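Galería: un dormitorio puesto en orden, de la cama a los cajones

Septiembre es mi mes favorito para ordenar. Vuelve la rutina, se guardan los bañadores y de pronto apetece abrir todos los cajones de la casa y ver qué hay dentro. El mes pasado os pedí que contarais cómo dobláis la ropa en casa y habéis escrito tantas (¡400 mensajes en el buzón de Pillden!) que he tenido que elegir un solo tema para esta página: doblar encima de la cama. Es donde doblamos casi todas, reconozcámoslo.

Me encanta la cama como mesa de trabajo. Es grande, está a buena altura si te sientas en el borde, y tiene una ventaja enorme: hasta que no terminas, no te puedes acostar. Gertraud Schnyder me escribió que ella empieza siempre a las nueve de la mañana, con la ventana abierta y la radio puesta, y que a la hora del café ya tiene la colcha despejada. Yo soy más lenta, me paro con cada camiseta vieja y me acuerdo de cuándo la compré.

Lo primero es separar por grosor, antes que por persona o por color. Los forros polares y las sudaderas van a un lado, lo fino al otro. El polar es agradecidísimo, no se arruga y perdona cualquier doblez torcido, pero ocupa muchísimo, así que conviene dejarlo bien plano, pasarle la mano de dentro hacia fuera y solo entonces meter las mangas. Jitendra Negi lo dobla en tres a lo largo y luego lo enrolla. He probado su sistema y en un cajón de 60 centímetros me han entrado todos los de invierno, ¡una maravilla!

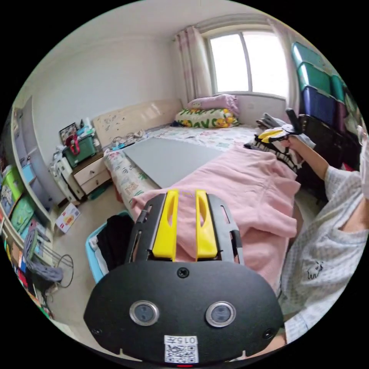 El polar rosa extendido sobre la cama, al lado de una tabla gris. Detrás, mi detalle preferido: la almohada de patitos amarillos bajo la manta rosa doblada.

Lo de tener a mano una superficie lisa y rígida me parece un acierto. El colchón cede, las prendas se hunden un poquito y los bordes salen ondulados; con algo firme al lado, las camisetas quedan como en la tienda. Sirve una bandeja, una carpeta grande de dibujo, la tapa de una caja. Paora Faulkner usa una tabla de cortar que ya no quería en la cocina (bien fregada, eso sí) y dice que no la cambia por nada.

Y qué alegría dan los cajones de plástico de colores. En la misma habitación hay una torre bien alta, en verde azulado, verde, azul marino y morado, y solo con verla ya me entran ganas de repartir calcetines. Yo tengo unos parecidos en el cuarto de mis hijos, de la serie Ulik, y les hemos puesto una regla muy sencilla: lo pequeño arriba, lo pesado abajo, y el de en medio para lo que se usa cada día. Lleva así desde primavera y todavía funciona, lo cual en mi casa es casi un récord.

La mesilla merece un párrafo propio. Es el sitio donde acaba todo: frascos, cajitas, el libro a medias, las gafas. Una cesta encima recoge muchísimo y se levanta de una vez para limpiar el polvo. La de la foto es verde y lleva una bolsa roja colgada, idea que pienso copiar esta misma tarde.

Mechthild Bühler preguntaba qué hacer con las prendas que no son de verano ni de invierno. Las mías viven dobladas a los pies del armario, en un montón bajito, y hasta noviembre no las toco.

Para la próxima galería quiero cocinas: el armario de las tapas, el cajón de los trapos, la balda de las especias. Podéis mandar las fotos al buzón de siempre, con un texto de 100 palabras como mucho, y decidme si queréis que salga vuestro nombre. Kilian Eder ya me ha prometido su despensa.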